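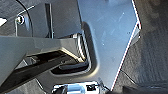
PRELTHAM, Sep 21, 2024 – A robot arm built over the summer in a shared workshop on Grinov Street is now moving under its own power, and its builder plans to leave it there for other members to use.

Ratree Inthanon started on the arm in May, working mostly in the evenings. She has put 78 hours into the wrist and gripper so far and spent $2,930 on the whole project, much of it on motors and a secondhand controller.

The gripper end carries a flat metal plate with a brushed finish and a rounded cutout on one side. Inthanon said the wrist took longer than any other part. She drew it again twice before the cable had enough slack to turn with the joint.

"The first version pulled its own plug out," she said. "I wanted to fix that before I let anyone else near it."

The arm, which she calls Boonchu, is meant for light jobs such as sorting hardware and holding parts during gluing. It has not yet been tested with a full load.

The workshop has 53 members. Those who want to try the arm must first take a short safety session with Inthanon. Sign-up sheets are at the front desk, and her drawings and parts list are in the binder next to the drill press.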